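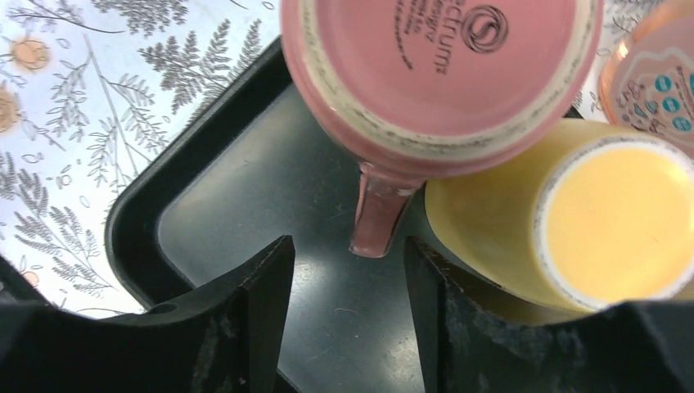

イルポート市、陶磁器の分別回収を全域に拡大へ　12月から

2025年4月12日

イルポート（Illport）市は、家庭から出る陶磁器の分別回収を、12月から市の全域で行うと発表した。現在、茶わん、皿、マグカップ、植木鉢などは「燃えないごみ」として集められ、埋め立てられている。新しい制度では、陶磁器は専用のかごに入れて出し、市が別の車で集める。

市の説明によると、昨年度に埋め立て場へ運ばれた家庭の陶磁器は261トンだった。埋め立て場は隣のビレック（Billeck）町にあり、イルポート市は使用料を払ってそこを借りている。使用料はこの春に上がった。市の清掃課は、料金の値上げが今回の決定を早めた理由の一つであることを認めている。

分別回収の試験は、昨年の秋からラーカンス（Lurkance）地区で続いている。対象は854世帯で、参加は自由である。試験の間、住民は陶磁器を新聞紙で包まずに、そのまま緑色のかごに入れて集積所に置いた。紙で包むと、作業員が中身を確認するのに時間がかかるためである。割れたものも出すことができるが、とがった破片は厚い紙の箱に入れて、ふたを開けたままにすることが求められた。

集められた陶磁器は、まず人の手で分けられる。まだ使えるものは洗ってから、地区センターの棚に並べられ、だれでも無料で持ち帰ることができる。残りはツァキリス（Tsakiris）社の工場で細かく砕かれ、歩道用のブロックの材料になる。同社のブロックはすでに、イルポート駅の北口から図書館までの歩道で使われている。表面が少しざらざらしているので、雨の日も歩きやすいと同社は説明している。

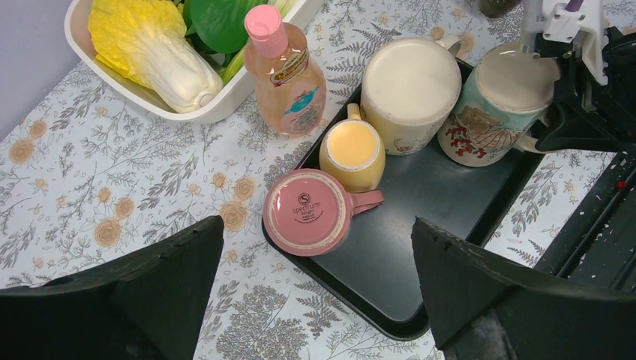
制度の中でいちばん分かりにくいのは、何が陶磁器に入るのかという点である。試験の期間中、かごの中には耐熱ガラスの皿、ガラスのコップ、プラスチックの食器が何度も混ざっていた。特に耐熱ガラスは、砕いた後に見分けることが難しく、ブロックの質を下げる心配がある。清掃課は、市民に配る案内を作り直し、文字を減らして絵を増やすことにした。案内は市の公式サイトでも見ることができるようになる。

汚れについての質問も多い。市は、食べ物が残っていなければ、茶しぶや底の黒ずみはそのままでよいとしている。シールは、取れる範囲で取ればよい。反対に、金属の取っ手やコルクが付いたもの、土が入ったままの植木鉢は回収しない。回収できないものには黄色い札を付けて、集積所に残す。札には理由が書いてあるので、次の回収日までに直して出すことができる。

回収は月2回の予定で、曜日は地区ごとに決める。かごは集積所に置いたままにし、住民が家に持ち帰る必要はない。大きな引っ越しなどで一度にたくさん出る場合は、前もって電話で申し込めば、市内の4か所にある受付所へ直接持ち込むこともできる。持ち込みも無料である。ただし、店や食堂から出る陶磁器は今回の制度に入らず、これまでと同じように事業者が費用を払って処理する。
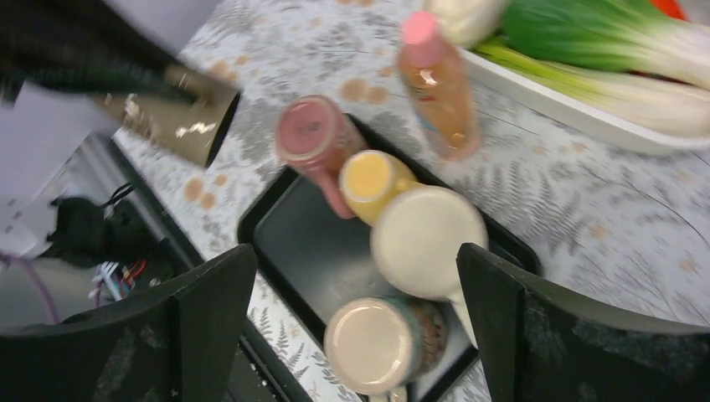
月2回では少なすぎる、という声がラーカンス地区から出ている。年末の大掃除の後にかごがいっぱいになり、入りきらない皿が道の端に積まれたままだった、子どもが触らないか心配で毎朝見に行った、という。かごをもっと深いものに替えてほしい、せめて12月だけでも回収を増やしてほしい、とも話していた。

清掃課はこの点について、12月の後半に臨時の回収日を加えることを検討していると答えた。かごの大きさは変えない方針である。深いかごは中身が重くなり、作業員が腰を痛めるおそれがある。代わりに、世帯の多い集積所ではかごの数を増やす。ふたを付ける案もあったが、試験で使ってみたところ、風で外れて飛ぶことがあり、見送られた。

費用の面では、市議会の中に意見の違いがある。別の車を走らせるので、回収そのものにかかる費用は今より高くなる。一方で、埋め立て場の使用料は減る。市は、三年目から全体の支出が今の水準を下回ると見ているが、ブロックの売れ行きがよくなければ計算は変わる。ツァキリス社との契約は毎年見直されることになっており、同社が受け入れをやめた場合にどこへ運ぶのかは、まだ決まっていない。

無料の棚の人気は、市の予想より高かった。ラーカンスの地区センターでは、開館の前から人が並ぶ日もあった。よく持ち帰られるのは大きめの皿と鉢で、マグカップは棚に残りやすい。会社の記念品や景品としてもらったマグカップが多いためと見られ、センターは春から、カップを種まき用の鉢として使う方法を紙に書いて棚の横に貼っている。全域での実施に合わせて、同じ棚を中央図書館と港の待合所にも置く予定である。
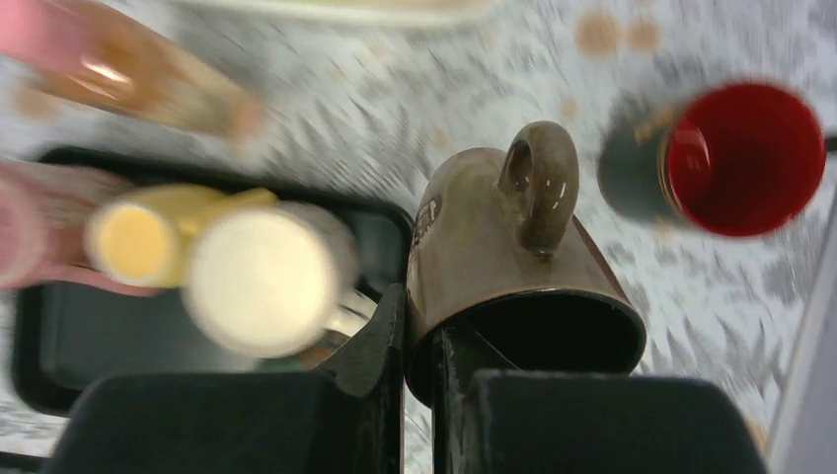

茶色の陶器のマグカップ。新しい区分では「陶磁器」に入る。

ビレック町も、この制度に関心を示している。同町の家庭から出る陶磁器の量は少なく、町だけで回収の車を用意することは難しい。そこで、イルポート市の車が町の境に近い集落も回るという案が、両方の役所の間で話し合われている。費用をどう分けるかについては、夏までに結論を出すという。

イルポート市は、来月から各地区で説明会を開く。予約は必要ない。説明会では新しい案内が配られるほか、実際に使うかごも展示される。手話通訳が必要な人、または案内を別の言語で受け取りたい人は、開催日の一週間前までに清掃課へ連絡してほしいとしている。日程は市の広報紙の次の号に載る。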